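Siblings of kids with extra needs: how do you carve out time for them?
Flerier Family Boards > Parenting > Special Needs and Siblings
163 replies in the full topic. Showing the first page.

mapleporch
29 Jan 2022
Hi everybody, long-time reader, and I finally made an account tonight after the kids went down. We have four, and our second one (he's nine) has a seizure disorder and some developmental delays that take up a big part of every day. He is a joy, I want to say that first! He sings in the car, he hugs the mailman, he thinks his big sister hung the moon. But his big sister is twelve, and last week her teacher wrote to say that for the "something about my family" page she had written one line, which was "I'm the easy one." I read it in the school parking lot and then sat there a good long while.

She has never complained, not once, and I think I took that as a sign she was fine. My husband thinks we should set up something regular with just her. I worry about it feeling like an appointment. What do you all do? I'd especially love to hear from anyone who grew up as the "easy one."

benchwarmer_dad
Oh, that line would have gotten me too. Welcome, and I'm glad you posted.

We have a daughter with spina bifida and a son two years older, and what worked for us was finding a thing that was his and then sort of wandering into it alongside him. He got interested in computers when he was eleven, so I started learning about them too (badly, he'd tell you). I don't know a memory slot from a mail slot but I hand him screws and I listen. You would be amazed what a kid will tell you when you're both looking at something else. He told me he was scared about his sister's surgery while he was hunting for a dropped screw, and I don't believe he ever would have said it across the dinner table.

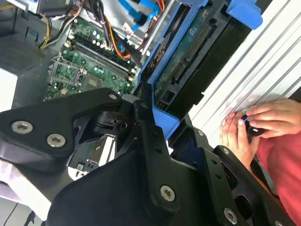 The inside of an opened-up desktop tower.

So my vote is yes to regular time, but let her pick what goes in it, and don't save it up for a big talk.

quiltandcoffee
I'm going to disagree a little with the regular time idea, and I hope that's all right. We tried it, every other week, written on the calendar in purple marker. Then our youngest would have a bad spell and it would get bumped, and then bumped again, and my oldest ended up with written proof on the refrigerator that she came second. It hurt her worse than having no plan at all. What we do now is small and it happens whenever it can. She comes along on the pharmacy run. I sit on the end of her bed when I bring up the laundry. Nothing that can be canceled, if you see what I mean.

mapleporch
Oh, the purple marker. I can picture exactly that happening at our house.

tenpinterry
Respectfully, quilt, I think the bumping was the trouble and the calendar was fine. My wife and I treat our middle boy's evening the same as we would a neurology visit. If his brother is having a hard night, one of us stays and the other one still goes. I do know that takes two adults and not everyone has two, so I'm not pointing fingers at anybody. But kids notice which appointments are allowed to move.

quiltandcoffee
That's fair, and you're right that it takes two. It was just me for most of those years. I still wouldn't go back to the calendar, but I can see how it might work in a house with backup.

draketti_mom
I was the easy one! My brother is 41 now and lives in a group home over in Yensuk, and we talk on the phone nearly every night, so please know this can turn out well. A few things from the inside, in no particular order. I loved him and I was mad at him, and both of those were true on the same afternoon. I thought that if I brought home a bad grade my mother would come apart. And I really, really wanted somebody to ask how I was and then wait past the word "fine."

My dad did what benchwarmer's doing, only his was old electronics. He'd get some worn-out thing open on the workbench in the garage and I'd hold the flashlight. I'm no good with machines to this day. What I remember is that the door was closed and my mother knew not to knock unless there was smoke.
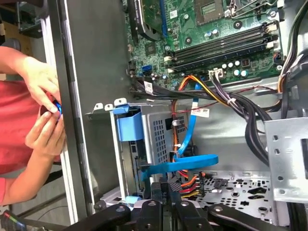

He wasn't a big talker, and most nights we didn't say much beyond "hand me that." But one night he told me I was allowed to be a handful now and then, and that he and Mom could take it. I was thirteen and I cried all over his sleeve. If you only say one thing to your daughter, mapleporch, I'd say that one.

mapleporch
Now I'm the one crying, at my kitchen counter, with a cold cup of tea. Thank you. I'm writing that sentence down word for word.

letent_lurker
Popping in with something practical. Ask your clinic or your church if there's a sibling group near you. Ours meets at the Letent branch library and runs through June, and my girls come home a little lighter every time. They charge two dollars for snacks and that's it. The first visit was rough, I'll admit, and my younger one sat in the hall with her coat on. She asked to go back, though.

tenpinterry
Seconding the group. Ours fell apart after a year, but my son still writes to a boy he met there.

benchwarmer_dad
Did you get a chance to talk with her yet, mapleporch? No pressure at all, just thinking of you both.

mapleporch
A little bit! I asked her what she'd do with an evening that was all hers, and she said she wanted to learn to make bread and she did not want her brothers to have any of it. I said that could be arranged. We're going for flour tomorrow, and my husband has the boys.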